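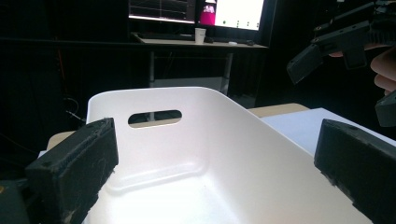 OPEN DAY WALKTHROUGH: ROBOT DEMO ROOM
Pre-opening safety checklist w/ comments
Date: Tuesday, November 4, 2025
Site: Lurercombe building, ground floor, demo room and corridor
Checked by: Zuleica Prado
Key: OK / FIX (before doors) / WATCH (host keeps an eye on it) / N/A

Typed up fast between the walk and the 1 pm briefing. If something's unclear come find me.

1. GETTING IN AND OUT

1.1 Main door opens fully, not propped with a box. OK
1.2 Back door unlocked from inside. OK. Bar is stiff, push hard.
1.3 Exit sign lit. OK
1.4 Route to exit clear. FIX. Two flight cases from Jomitz parked in the corridor. Moving to loading area, they know.
1.5 Max people in room posted. FIX. Sign still says 80 from the September talk, that was chairs only and no tables. Limit for tomorrow is 13 visitors per group plus hosts. New sign printing.
1.6 Headcount at door. WATCH. Clicker is at reception. 200 signed up over the whole day so groups have to leave on time or we get a pileup in the corridor.

2. LIGHTS AND CURTAINS

2.1 Room lights. WATCH. Demo team wants the back half dark and the table lit. Fine for the demo. House lights UP whenever a group walks in or out, no exceptions.
2.2 Black curtain, hem off the floor where people walk. FIX. Drags on the door side. Pin it.
2.3 Curtain not touching lamps or heaters. OK
2.4 Flame tag on curtain. Could not find it. FIX, rental paperwork should have it. Ask Guimarães, they supplied it.
2.5 Glare off the demo table. WATCH. White bin under that light gets very bright inside, hard to see the bottom of it. Turn lamp down a notch or swing it. Visitors will be reaching in there.

3. DEMO TABLE (hand-held grippers, pick and place into bin)

3.1 Table steady, no rocking. OK
3.2 Table edge, splinters. OK, ran my hand along it.
3.3 Bin free of cracks, no sharp rim. OK. Rounded corners, handle slot smooth.
3.4 Bin stays put when bumped. FIX. Slides. Non-slip mat under it please.
3.5 Gripper fingers, loose or broken parts. WATCH. Scuffed and worn on the pads, nothing loose when I wiggled them. Check again at lunch. Any finger that flexes at the screw holes comes out of use.
3.6 Pads clean. FIX. Dusty. Wipe down before first group and between groups, strangers' hands all day.
3.7 Pinch points explained to visitors BEFORE they pick one up. WATCH. Host says it out loud every group. Fingers go on the handle area, nothing between the jaws.
3.8 Two people working over the same bin at once. WATCH. This is the one I care about most. Two grippers over one bin and everyone is looking down, elbows and heads get close. One person reaches in, the other holds theirs up and back until it's clear. Then swap. Draltska folks already work this way, visitors won't unless told.
3.9 Kids. Adult standing next to them, one kid on the tool at a time. Step stool is NOT approved, it tips. Take it out of the room.
3.10 Long hair tied, lanyards tucked in or off. WATCH. Hosts too.
3.11 Paper on table. OK as long as it lies flat. Tape corners if the fan is on.
3.12 Small parts for picking. FIX. Nothing smaller than a golf ball if under-5s are in the group. Bag of the little ones goes in the drawer.

4. CABLES AND POWER

4.1 Floor cables taped or covered. FIX. Long run past the curtain has no cover. Covers are in the store room, need the wide kind.
4.2 Hanging cables. FIX. Thin cable loops by the demo table at about hip height. Clip it up or reroute behind.
4.3 Power strips not chained. FIX. Found one plugged in another under the desk. Seperate outlets please.
4.4 Heater on same strip as the computers. Removed on the spot. OK now. Do not put it back.
4.5 Plugs and cords, damage. OK
4.6 Off switch, everybody knows where. WATCH. Asked three hosts, two knew. Going over it at briefing.

5. OPERATOR DESK

5.1 Desk steady, legs solid. OK
5.2 Drinks at desk. FIX. There's a pink bottle right in front of the monitor and a white cup next to the keyboard. Drinks go on the shelf by the door, lids or no lids. Same comment as last time.
5.3 Screen shows only what visitors may see. WATCH. Graph window is fine to leave up. Close mail and chat, turn off popups.
5.4 Visitors kept off the desk. FIX. Nothing stops anyone wandering back there in the dark. Rope or a row of cones.
5.5 Grey box on floor between the desk legs. WATCH. Keep it pushed in so nobody catches a foot on it.
5.6 Operator can see the demo table from the chair. OK

6. PEOPLE

6.1 Host at the table at all times while visitors are in. OK, rota done. Lunch gap was uncovered, fixed.
6.2 Hosts briefed. Not yet, 1 pm.
6.3 First aid kit stocked. FIX. Low on bandages, no cold pack.
6.4 Trained first aider on site all day. OK
6.5 Visitor waiver at sign-in. OK. Spanish copy comming this afternoon.
6.6 Recording notice on door. FIX. Had one, fell off. Better tape.

7. FIRE

7.1 Extinguisher in place, in date. OK
7.2 Right type for electrical. OK
7.3 Access to it. FIX. Banner stand is in front.
7.4 Spare batteries. WATCH. Charge in the office only, not in the demo room, not overnight.

8. MONEY STUFF I WAS ASKED TO NOTE

Cable covers, cones, mat, first aid refill all come out of the 3000 set aside for the day. Keep receipts. Guimarães invoice for the curtain is separate.

COMMENTS FROM THE DRY RUN

Watched one full group with staff playing visitors. Ran long. Most of the time went on people waiting for a turn at the bin and edging in closer while they waited. Floor tape line one step back from the table, behind it unless you're holding a gripper.

Host voice gets lost with the corridor door open. Shut it once the group is in.

One person set their gripper down half over the table edge. Didn't fall. Host should take it from their hand at the end of the turn, straight to the next person or flat in the middle of the table.

Good: exit was quick, everyone went the right way without being told.

TO CLOSE BEFORE DOORS

1.4, 1.5, 2.2, 2.4, 3.4, 3.6, 3.12, 4.1, 4.2, 4.3, 5.2, 5.4, 6.3, 6.6, 7.3
Also stool out (3.9) and tape line down.

Recheck tonight at 6, then again in the morning before the first group. 4.1 and 4.2 open = room doesn't open.

Z. Prado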